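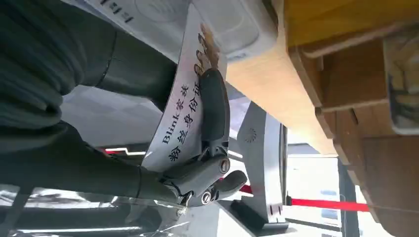 Chapitre 3
Fanfares et harmonies militaires : que valent nos sources ?

3.1 Le problème des récits d'engagement

On lit partout que les musiques militaires de garnison ont « soudé » les populations qui les écoutaient. L'affirmation figure dans les plaquettes d'anniversaire, sur les plaques commémoratives, et jusque dans des travaux universitaires qui se citent les uns les autres. Elle repose sur peu de chose. Ce chapitre reprend le dossier à partir d'un cas limité, celui de l'harmonie de la garnison d'Urkley, et demande ce que les documents permettent réellement d'affirmer.

Le fonds d'Urkley comprend 548 pièces : des feuilles de solde, des inventaires d'instruments, des programmes de concert et une correspondance très lacunaire. Les récits de musiciens, ceux que l'on reproduit volontiers, n'en forment que 23. Presque tous ont été recueillis longtemps après les faits, à l'occasion de réunions d'anciens où l'on n'avait guère envie d'entendre parler d'ennui, de pupitres vides ou de clarinettes en gage. Il faudra s'en souvenir chaque fois qu'un témoin parlera de « la grande époque ».

Prenons la tournée de juin, étape obligée de toute histoire de l'harmonie. La version courante veut que le passage à Stasero ait provoqué une vague d'engagements, et l'on avance le chiffre de 100 recrues. Ce chiffre apparaît pour la première fois dans une brochure sans notes. Le registre de recrutement de Stasero, lui, donne trois noms pour l'ensemble du mois – et rien n'indique que ces trois hommes aient entendu une seule marche. On peut supposer que le registre est incomplet. On peut aussi supposer que la brochure exagère, hypothèse que les historiens locaux ont rarement examinée.

Le cas de Pladen est plus gênant encore. L'ordre du jour du 3 janvier y mentionne un concert « devant une foule considérable ». Or il a été rédigé avant le concert, pour être lu aux troupes le matin même. Il renseigne sur ce que le commandement espérait.

Faut-il pour autant renoncer à écrire cette histoire ? Certains l'ont soutenu, un peu vite. Les inventaires, par exemple, parlent assez bien : ils disent quels cuivres furent réparés, lesquels disparurent, et combien de temps la section de Maeng joua sans basson. C'est une histoire moins flatteuse, faite de factures et de retards de livraison.

3.2 Trois types de documents

Nous distinguerons dans ce qui suit les pièces comptables, les pièces de commandement et les souvenirs. Les premières seront lues d'abord, contrairement à l'usage.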